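Robot arm learns to stack a burger, but the claims need a pinch of salt

Published 1 May 2022
Shared 80 times | 7 comments

A research team at Flamari says it has found a cheaper way to teach a robot arm the order in which things go together, and it has picked a burger to make the point. The work, done with the software firm Pruleo under the project name Grotow, was set out in a short report released this week. It is a decent piece of work. Whether it is the step forward described in the summary is another matter.

The idea is easy enough to follow. Most attempts to get an arm to do a kitchen job have relied on a person guiding it through the whole task again and again, from the first pick to the last, until the software can copy the lot. Grotow cuts the task into pieces. A person guides the arm through each layer separately – patty, cheese, lettuce, tomato, bun – and a second bit of software decides which piece comes next by looking at what is already on the tray.

The team says this needs far less teaching. It recorded 80 guided runs in all, shared out between the layers, and says that a system taught the old way on the same number could rarely get past the cheese. The report also says that the pieces can be reused. Teach the arm to lay down a slice of tomato, the thinking goes, and it should be able to lay one on a sandwich as well.

That last claim is not tested anywhere in the report. There is no sandwich. There is one burger recipe, built from the same ingredients, on the same white table, with the containers laid out to a plan. The software works from two views, one taken from the wrist of the arm and one from a fixed camera that takes in most of the layout.

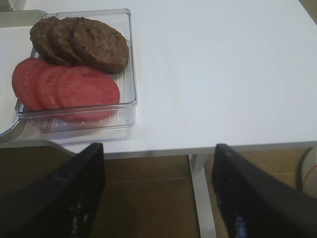
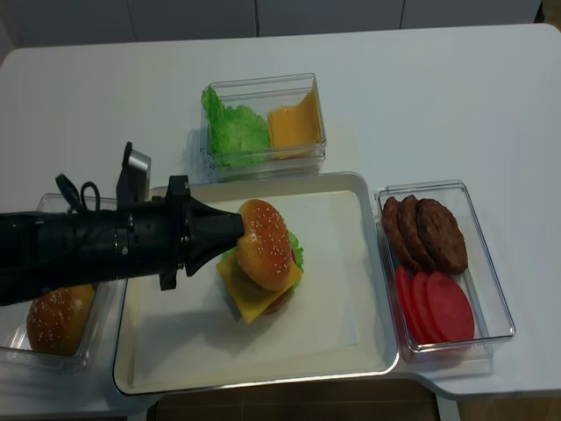
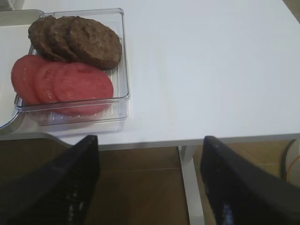

The patties and tomato share a clear container in all three views.

What the numbers say

The headline result is that the arm finished the burger more often with the new method than with the old one. The report gives this as a chart with no table behind it, and the bars are drawn without any sign of how much the results moved from one attempt to the next. For a test that was run on a single arm, in a single room, that is a real gap. A few lucky runs could account for a good part of the difference, and a reader has no means of checking.

There is also the question of what counts as finished. The report marks a burger as complete if every layer is in the stack and nothing has fallen off the tray. It does not ask for the layers to be straight. A burger with the cheese hanging out at one corner and the bun tipped over to one side passes just as well as a tidy one. That may be fair for a study about order, but the summary talks about "kitchen-ready assembly", and most people who have paid for lunch would expect a bit more than that.

Then there is speed. The only mention comes in a note near the end, which says that the arm took 7 minutes to build a burger in its better runs. The note does not say how long the worse ones took, or how many were stopped by hand. A person with a warm bun and a spatula would be on to the next order long before that.

Where it does look useful

The more interesting part of the report is tucked away in the middle and has little to do with food. The team moved a layer during some of the runs, or took one away, to see whether the arm would notice. With the old method it carried on with the next step anyway. With the new one it went back for the missing layer in most cases, which suggests that the second bit of software really is looking at the tray and has not just learned the order by heart.

The lettuce gave the most trouble. The report puts this down to the leaf's uneven shape, and says the arm would often close on the edge of it and lose its grip on the way over. Patties and tomato slices set out in overlapping rows were easier, though the report admits that the rows were set out that way on purpose, so that the top one could be reached first. What happens with a heap of slices tipped in from a tub is left for later.

That is a long list of things left for later. The team says it plans to try a second recipe, change the positions of the containers and run the same test on an arm in another lab. All of those would have been good to see before the word "general" went into the title.

A reply from the project

Asked why the layout was kept so fixed, the Flamari team said that it had wanted to compare two ways of teaching and nothing else, and that moving the containers would have muddied the result. It accepted that the chart should have come with the full figures and said these would be put online during May. Pruleo, which wrote the software that picks the next step, said it had no plans to sell the system to kitchens.

Nasution, a small catering equipment firm that has been named in some coverage as a likely first customer, said it had been shown the report but had not placed an order. It added that its own clients mostly ask about dishwashing.

The code is due to follow the figures. Until both are out, the fair reading is that Grotow has shown a sensible way to split up a job and a promising knack for spotting a missing layer, based on 2 methods compared across one recipe. The report runs to 3 pages, and a good deal of the first is taken up by the summary.

Contact the newsdesk | Corrections | © 2022 All rights reserved | Back to top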